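Reading time: 4 minutes

Clendmont clothes bank opens its doors to a fourth season, and asks for your stripes, your knits and your spare hours

CLENDMONT, April – The Medus Clothing Exchange is delighted to announce that its spring swap will be returning to the old corn hall in Clendmont this month, with more rails, longer opening hours and, for the first time, a mending table where visitors can bring along something they love and learn how to put it right.

The Exchange began as a very modest affair, with a few families passing on school jumpers that had been outgrown before they had been properly worn in. Word got about, as it does in a small town, and by last autumn 164 households had joined. Membership costs nothing, and there is no limit on how often you may come. You bring what you no longer wear, you take home what you will, and if you have nothing to bring just now you are every bit as welcome.

Jerseys and other soft tops are always the first things to go, and we can never have too many of them. Plain ones are lovely, patterned ones are lovelier still, and children in particular seem to make straight for anything with a good bold stripe.

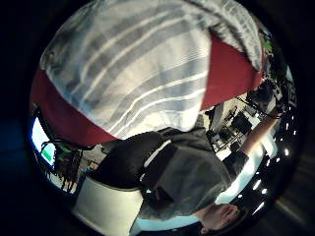
Grey and white stripes with deep red.

Over the winter the Exchange found new homes for around 500 garments, from christening gowns to a very splendid pair of waxed fishing trousers, and we would dearly like to do better this time. We are looking especially for children's coats, summer dresses in larger sizes, work shirts and anything in wool, whatever its age. Small holes and missing buttons are no trouble at all – the mending table will be glad of them. We do ask that everything is washed and dried beforehand, and that shoes are tied together in pairs, as we still have a box of odd ones from October and would be very happy to see it empty.

The mending table has been made possible by a gift of thread, needles and darning wool from Esquivel, the haberdashers in the market square, who have been good friends to us from the start. There will be 80 small sewing kits to give away, each with a printed card showing how to darn an elbow, turn up a hem and sew on a button so that it stays on. Beginners are warmly encouraged, and so are those who learned at school and have cheerfully forgotten all of it.

We have also been asked many times about striped cloth, which has a habit of going wrong in the wash. Our advice is to keep reds well away from whites until you are sure the dye has settled, to wash cool, and to dry knitted things flat on a towel. When patching, line up the stripes before you pin, and pin more than you think you need. 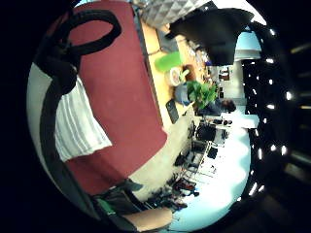
Dropping off and joining in

Donations may be left at the side door of the corn hall from ten in the morning until four in the afternoon throughout the week before the swap. If you live out towards Zanditz and have no easy way of getting into town, please leave a message with the hall office and we will do our best to arrange a collection. The swap itself opens at nine, with tea, toast and a quiet first hour for anyone who finds a crowd a bit much.

Help with sorting and folding is always welcome, even if you can only spare half an hour on your way home. Posters and further details can be had from the hall office, which will also be pleased to hear from local newspapers and newsletters wishing to visit during the swap.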